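Drorarley Display Bay — Owner's Set-up Guide
Section 4: Floor surface, mural walls and hanging basket

Complete Section 3 (frame and rails) before you start this section. The frame should be standing on its final site, level, with all corner posts tightened. If you still need to move the bay, move it now. The mural panels crease easily once they are fitted and the paper can't be pressed flat again.

What this section covers

4.1 Checking the panels
4.2 Laying the floor surface
4.3 Hanging the wallpaper on the panels
4.4 Fitting the panels to the frame
4.5 Hanging the Longo wire basket
4.6 Cleaning and touch-ups
4.7 Replacing a panel

You will need

A clean paste table or a sheet of ply on trestles
Wallpaper paste, mixed to the directions on the packet
Paste brush and a soft smoothing brush
Seam roller
Sharp snap-off knife with spare blades
Steel ruler and a set square
Damp sponge and a bucket of clean water
Pencil (no biro, it bleeds through pale paper)
Small cable ties, supplied in the hardware bag
Side cutters

4.1 Checking the panels

1. Lay the three wall panels face up on a blanket or flattened carton. The back panel is marked B on its reverse, the left panel L and the right panel R.

2. Check each panel for chips along the edges. Fill any chip with ordinary interior filler, let it dry and sand it flush. A lump the size of a grain of rice will show through the paper.

3. Wipe off all sanding dust with a barely damp cloth and leave the panels to dry.

4. Unroll the Clerard tree paper and check that all rolls carry the same batch number. The pattern number for the tree mural is 2071. Batches vary slightly in the background colour, and the difference is easy to see where two walls meet at a corner. If your batch numbers don't match, take the rolls back unopened.

Note: The three walls each have their own tree. They are not a repeating pattern and you can't swap the left and right drops. Look for the small arrow printed in the trim margin, which points to the top of the drop.

4.2 Laying the floor surface

Lay the floor before the walls go in. The black edge strip sits over the outside of the floor sheet and the wall panels come down behind it.

1. Sweep the base board, then run your palm over it. Pick off anything you can feel.

2. Leave the Skorkham marble-look sheet unrolled in the room overnight with something flat and heavy at each end. It relaxes as it warms up and is far easier to cut the next day.

3. Put the sheet on the base with the veining running whichever way you prefer. There is no right way around. The dark specks are part of the print and won't rub off, so please don't try solvents on them.

4. Trim the sheet to leave a gap of 3 mm at each wall. The edge strip covers it.

5. Fold back half the sheet, spread adhesive on the bare base and roll the sheet down from the middle outwards. Do the same with the other half.

6. Press the edge strip into place on the three wall sides. Leave the near side open for now.

CAUTION: Do not kneel on the sheet while the adhesive is curing. Knee marks in this surface are permanent.

4.3 Hanging the wallpaper on the panels

Paper the panels flat on the table, never in the frame. We have had owners try it upright, to save a step, and the paste runs down and pools at the floor line.

1. Start with the back panel. Dry-lay the drop over it and slide it until the foot of the trunk sits where you want it. The roots are meant to spread close to the floor. If you cut too much from the bottom the tree looks as though it is floating, so take any surplus from the top where the leaves are dense and the loss won't be noticed.

2. Mark the top and bottom edges on the back of the paper in pencil, leaving 60 mm spare all round.

3. Paste the back of the paper evenly. Work from the centre to the edges and watch the corners, which tend to get missed.

4. Fold the pasted sides in on themselves and leave it to soak for the time given on the paste packet.

5. Unfold the top half onto the panel, check your pencil marks, then let down the lower half. Smooth from the centre outwards with the soft brush. Don't use a plastic scraper. It polishes the darker inks and leaves shiny tracks through the brown areas.

6. Lift and re-lay the paper if you find a bubble bigger than a five-cent piece. Smaller ones mostly pull flat as the paste dries.

7. Sponge any paste off the face straight away, using clean water. Dab it. Pale backgrounds will mark if you scrub them.

8. Turn the spare paper around the panel edges and stick it to the back, cutting the corners at 45 degrees as you would for a parcel.

9. Repeat for the left and right panels. Stand all three on edge, not touching, somewhere out of direct sun, and leave them overnight.

Note: Where a branch or a leaf runs off one wall, it does not have to meet another on the next wall. The designs were drawn as separate trees. You only need to keep the height of the canopy reasonably even from wall to wall.

4.4 Fitting the panels to the frame

This is a two-person job. One person holds the panel and the other works the fixings.

1. Bring in the back panel first. Tip the top edge away from you, rest the bottom edge behind the black edge strip, and bring it up to vertical against the posts.

2. Check that no paper has caught on the strip. If it has, lift the panel straight up. Dragging it sideways will tear the turned edge.

3. Fit the fixings from the outside, finger-tight only.

4. Fit the left panel, then the right. Push each one firmly into its back corner so that the black post covers the joint.

5. Stand back and look at the three corners and the floor line. Adjust now, while everything is loose.

6. Tighten the fixings a little at a time, working around the bay. Stop when the panel no longer rattles. Overtightening bows the panel and you will see a dark line open up at the floor.

If you can see a gap between panel and post of more than a couple of millimetres, the frame is out of square. Go back to Section 3 and measure both diagonals. Packing the gap with foam looks fine for a week or two and then drops out.

4.5 Hanging the Longo wire basket

The basket is a long black mesh tray for light things you want off the floor: cloths, tape, the offcuts of wallpaper you should be keeping for repairs. It hangs from the aluminium rail across the back wall. Most owners put it near the back-left corner, where it hides the least of the tree.

1. Hold the basket up to the rail and decide on the position before you open the bag of ties. Keep it clear of the corner post by at least a hand's width so you can get the side cutters in later.

2. Loop one cable tie over the rail and through the top wire of the basket at each end. Leave them loose.

3. Level the basket by eye against the rail and pull both ties up until they are snug.

4. Add a third tie in the middle. Trim the tails flush, and turn the cut ends to the back so they don't scratch your hand.

5. Push down gently on each end. The basket should not slide. If it does, the ties are sitting on the rounded wire at the corner of the mesh. Move them in by one square.

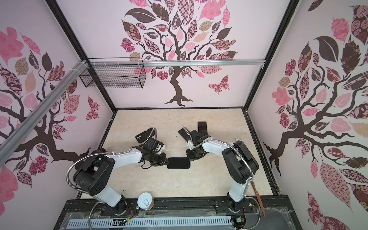 Don't use the basket for jars, tools or anything that will mark the wall if it swings. A full basket moves more than you would expect, and the bottom edge rubs the paper at exactly the same spot each time. If you want to keep heavier items at hand, buy the Longo shelf bracket set (part 341) and fix it to the outside of the frame.

CAUTION: Check the ties whenever you dust. Replace any that have gone brittle or chalky, which happens sooner in a sunny room. Support the basket with your free hand before you cut a tie.

4.6 Cleaning and touch-ups

Walls: Dust with a dry, soft brush from the top down. For a finger mark, use a barely damp white cloth and pat dry. Coloured cloths can transfer dye onto the pale parts of the paper.

Floor: Sweep first, then wipe with warm water and a few drops of dishwashing liquid. Grit caught along the black edge strip is best lifted with a vacuum and a crevice nozzle.

Rails: Wipe with a dry cloth. Water left on the rail will run down and streak the wall beneath it.

Lifted corners: Put a little paste behind the paper with a fine artist's brush, press down through a piece of baking paper, and tape over it with low-tack tape until it dries.

Scratches: Small scratches in the brown trunks and branches can be dabbed with a matching coloured pencil. Test it on an offcut first. Scratches in the background are harder to hide and it is usually better to leave them alone.

4.7 Replacing a panel

You can replace one wall without disturbing the other two, provided you take the basket down first if you are working on the back.

1. Undo the fixings from the outside while a second person steadies the panel.

2. Lift the panel clear of the edge strip and tip the top towards the outside of the bay.

3. Paper the new panel as described in 4.3 and refit as in 4.4.

Single drops can be ordered using the pattern number and the letter on the back of the panel. Quote your batch number as well. We hold older batches where we can, but a wall that has been up for a few years will have faded slightly and a new one beside it will look brighter — this evens out in time.

Blank panels are sold singly under part 125. They come without fixings, so keep your old ones.

Guide text by Evaristo Benedetti. Revised Nov 12, 2025.

Continue to Section 5: Lighting and power leads.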